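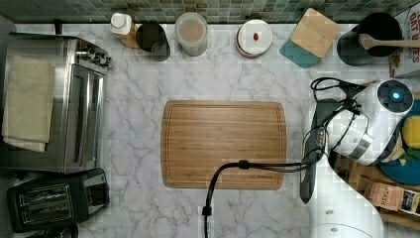

Bamboo board with a juice groove, on a marble-pattern counter.

Looking After Bamboo and Wood Cutting Boards

A cutting board gets more use than almost anything else in the kitchen, and most of them wear out early from too much water. The routine below takes a few minutes a day and a little longer once a month.

Everyday washing

Wash the board by hand soon after you finish with it. Use hot water, a drop of dish soap and a soft brush or sponge. Wash both sides even if you only cut on one, so that both faces take up the same amount of water. A board that gets wet on one side only will cup.

Run the brush along the juice groove twice. Grease settles there and turns sticky.

Do not put the board in the dishwasher or leave it standing in the sink. Bamboo is made of strips glued together, and a long soak opens the joints.

Drying

Wipe it with a towel, then stand it on a long edge with air on both sides. Leave it until morning. If you lay it flat while damp, the underside stays wet and can turn black at the corners.

Keep it away from the oven and the radiator. Fast drying causes cracks at the ends of the grain.

Smells and stains

For onion or garlic, scatter coarse salt over the surface and rub it in with half a lemon. Let it sit for 2 minutes, rinse and dry.

Beet and berry stains fade with a paste of baking soda and water. Turmeric will not come out completely. It gets lighter over a few weeks of normal washing.

Oiling

Use food-grade mineral oil. Olive and sunflower oil go rancid and leave a smell that is hard to shift. Make sure the board is fully dry, pour on a tablespoon of oil and spread it with a clean cloth, going with the grain. Do the edges and the groove as well. Leave it overnight and wipe off what has not soaked in.

Once a month is enough for most boards. In winter, with the heat on, ours in Hurnwood needs it every two weeks. If drops of water no longer bead on the surface, it is time.

Sanding out cuts

Light knife marks can stay. For deeper ones, start with 120 grit paper wrapped around a block, finish with 220, wipe off the dust and oil the board twice.

Lahcen Amrani wrote in to say that he dampens the board between the two grits and lets it dry, which raises the loose fibers so the finer paper can take them off. We have tried it since and the finish is smoother.

When to replace it

Throw out a board that has split through, or one with a joint you can fit a fingernail into. Food gets into the gap and a brush will not reach it.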